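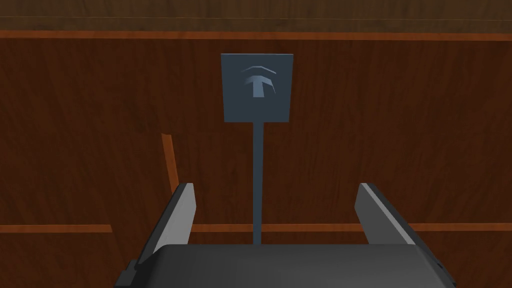

A blue sign panel against reddish-brown wood.

Tips for a start-up that works from your kitchen
by Lionel Sugden

When I began my small company Pritedance, my office was the kitchen table, and I have made many mistakes there. These are the habits which helped me.

Keep business papers in one box with a lid. Before cooking, everything goes into the box, also the laptop charger. I lost an invoice for 400 dollars under a baking tray in February, and the client was not patient.

Wipe the table with a damp cloth and dry it well before you put paper on it. Flour is worse than water, it goes into the keyboard.

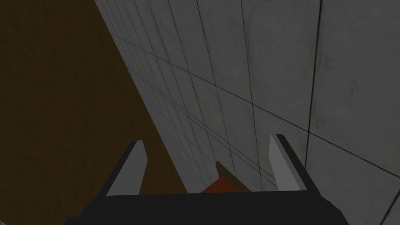 For calls with investors, turn off the dishwasher and the fan. A folded towel under the laptop makes the typing less loud. I take calls only in 2 hours of the morning, and the family knows them.

Put the samples for customers on a high shelf, never near the stove. Labels from Plandard came off from the steam, so now I write on masking tape with a pencil.

Last update: 2025-06-20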